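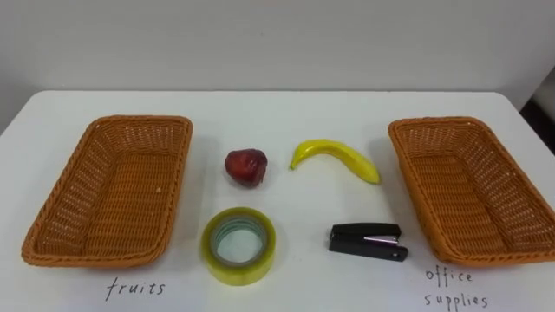
Kadis argued in review that sorting mostly tests the controller, and that any gripper would do. We disagree, partly.

Figure 2. Start layout, sorting task. Two baskets, labels "fruits" and "office supplies", four objects between.

4.2 Gripper comparison
Same arm, same controller, 233 trials per gripper. Bekach fingers dropped the stapler 28 times – mostly on the lift. Kirnham pads did better there, worse on teh tape roll. Banana fine with both.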